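4.2 Clearing and resetting the table

The Pedadon table cover is a fitted fabric cover with a padded front edge. Clear the table before brushing the cover.

1. Move bottles and bowls to a tray.
2. Close all flip-top caps before lifting.
3. Brush the fabric from the back edge toward the front. 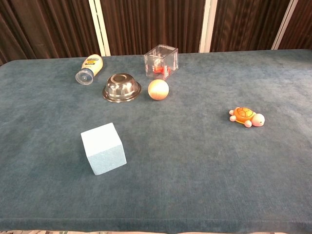 4. Blot spills with a damp cloth. Do not rub.
5. Let the cover dry for 40 minutes before replacing any items.

Caution: Do not lean on the padded edge or clamp anything to it.

Note: The cover may be removed and washed. See 4.3 for water temperature and drying times.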